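Fil du soir, atelier partagé Grollstead. Bilan du projet Claner, notre pince à main maison : deux exemplaires, 69 vis, et une amitié légèrement entamée avec l'imprimante 3D.

Rappel pour ceux qui prennent en route : les doigts en version 2 se tordaient dès qu'on serrait un peu. Liviu Sima avait prévenu. Liviu prévient toujours, c'est pénible.

Donc j'ai épaissi la base des doigts et changé les ressorts. Budget ressorts : 300 couronnes. Budget dignité : épuisé.

Séance de prise en main autour de la table ronde, bouquet compris.

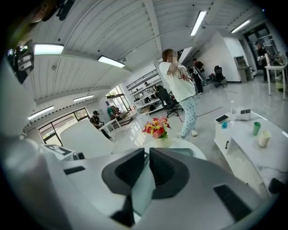
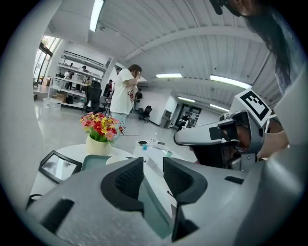
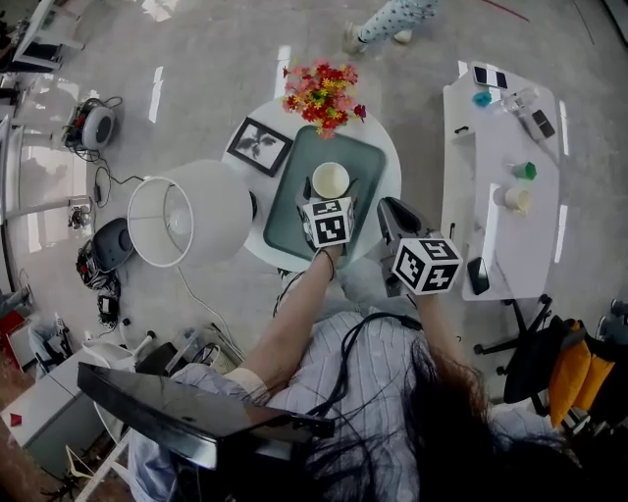

Nizar Farah me répond déjà qu'avec des ressorts plus durs je vais surtout muscler mes avant-bras, et que chez lui un simple élastique de bocal fait le travail depuis le mois de juin.

Nizar, ton élastique a lâché deux fois devant témoins. J'ai gardé les morceaux.

Reste le jeu dans la charnière gauche. J'ai mis une rondelle, puis une deuxième, puis j'ai tout redémonté pour retrouver la première.

Les fichiers des doigts partent demain sur le serveur de l'atelier, dossier « claner_221 ». Ne me demandez pas où sont passés les 220 autres.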